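Statement of the Returns Office, Eltcombe

The Returns Office at Eltcombe wishes to record the circumstances in which article 91 came to be entered in the register, and to correct the account given in the Vaughan circular of September.

Under the rules in force, any item left unclaimed at the close of the quarter is placed in the grey bin, inspected, and assigned a number. Miss Eirlys Prosser, Senior Registrar, had held responsibility for the bin for 16 years. In that period she had assigned numbers to umbrellas, hymn books and a set of false teeth, and had permitted herself no opinion on any of them.

On October 21, 2020, she declined to number a glove. 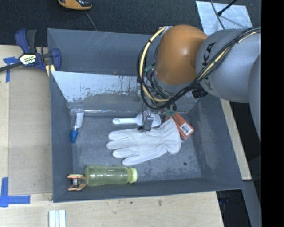
The glove was white, of the kind worn for work, and there was only the one. The Deputy Registrar, Mr Meirion Morgan, observed that single gloves had been numbered before without difficulty. Miss Prosser replied that those had been lost, whereas this one had been put down. She was asked to state the distinction in writing and did so, at a length of 2 pages, which are held at the Clonuseo annexe and may be consulted by appointment.

Mr Morgan then proposed that the scoop be numbered first, and the glove considered afterwards. This was agreed. The scoop became article 90.

The office remained open until the lamps were lit. No claimant attended. Shortly before the doors were locked, Miss Prosser took up her pen, wrote the number 91 in the register, and in the column reserved for the owner's name, which is customarily left blank, entered the word "expected".

The entry has not been amended.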